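Wrist view or head view: a February ablation

18 March 2025

The question was how much of our policy's success comes from the wrist camera and how much from the head camera. In February we trained the Linorar baseline on 1628 hand-held gripper demonstrations, then retrained it with each stream removed. Everything else stayed fixed, including the action head and the 6 cm crop margin Keegan Paquette set last year.

Dropping the head stream hurt less than I expected. Grasping was nearly unchanged, and most of the loss came in the approach phase, where the wrist view has little to lock onto. Dropping the wrist stream broke grasping almost completely.

A subset of 1000 demonstrations gave the same ordering, with more spread between seeds.

Collection setup

Each operator holds a gripper and wears a head camera. The marker cube on top of the gripper gives us its pose from outside views - useful when the onboard tracking drifts.
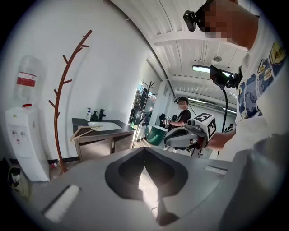
What I would change

Two seeds per condition is too few. I would also log clock offset per session, as the Viden sync script only reports it at startup. The next run uses the Pelletier split, with the head stream delayed on purpose to see where the approach phase starts to fail.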